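From the supply corner: putting the snack cart together again

In September the shared kitchen on the second floor opens again after the painting, and many of you have asked where the snacks will be. The answer is the same as before, next to the window, but the shelf on the wall is gone and a small cart will take its place. I was asked to write a few words about how we prepare it, so that every floor can do it in the same way.

The cart came from Jonovard in a flat box. It has two trays, four posts and a set of casters. We have built three of them by now and no tools are needed, only some strength in the hands. Please build it on a table and not on the carpet. The posts go into the sockets at the corners of the tray, and if the tray is standing on something soft, you push and push and the post goes in crooked. I did this with the first one and had to take it apart again, which was more difficult than to build it.

Start with the lower tray. Press the four casters in from below until they don't turn out when you pull them. Then turn the tray over, put in the four posts, and set the upper tray on top. Go around the corners two times, a little pressure on each, and do not try to finish one corner completely before you begin the next. When all corners sit well, roll the cart once along the table and listen. If it makes a clicking sound, one caster is not in fully.

After this comes the part with the packages. We now buy the long packs and not the big boxes, for two reasons. The big boxes stayed open and the last ones were always soft. Also, the long packs fit well on a tray, if you lay them the right way. Take everything out of the delivery carton first and spread it on the table, next to the cart, before you put even one pack on the tray. It looks like an extra step, but it is how you find the pack with the open seam or the old date.
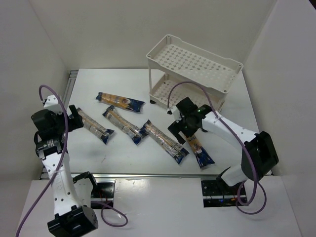 Erlinda Manalo wrote to us after the last issue that on her floor they turn all the packs with the colored front to the top, so people can see from the door what is there and don't have to lift each one. She also asked if the heavy things should be above or below. I think both points are good. We will do the fronts to the top from now on, and heavy things always go on the lower tray, so the cart does not tip when somebody pulls it by the upper rim.

For the date, you must look on the back side, where the print is very small. I read it with the light of my phone. Put the packs with the nearest date on the top and the newer ones below them. If a pack has less than two weeks left, please bring it to the meeting room, where it will be eaten the same afternoon.

Some of you asked why we don't use a tray with a closed floor. We had one from Herker in the old kitchen, and all the crumbs stayed in it, in the corners especially, and it had to be wiped with a wet cloth every evening. Through a floor with holes the crumbs fall down – to the floor of the kitchen, yes, but there the broom can take them. For very small things like tea bags or sugar sticks, please use a cup or a little box. They slip into the holes and stand up there like small flags.

Please do not put more on the trays than one layer and a half. Rangi Merrick tried three layers on the first floor and the upper ones slid down every time the cart was moved. What doesn't fit stays in the carton, in the cupboard under the sink, on the left side. The right side is for the cleaning things and they should not meet.

A word about the cost. The cart and the first filling were paid from the kitchen money, and we have 847 left for this part of the year. If your floor also wants a cart, write to Lilibeth Tagle before you order anything. The last time two floors ordered on the same morning and we had one cart too many, which stands now in the copy room with paper on it. It does its work well there, I must say.

The kitchen opens at 8 in the morning and the cart will be filled before that. If you find it empty in the afternoon, you are welcome to fill it again from the carton. Fold the empty carton flat and put it behind the door of the copy room. And if a caster falls off when you roll the cart over the door step, please keep it and put it on my desk.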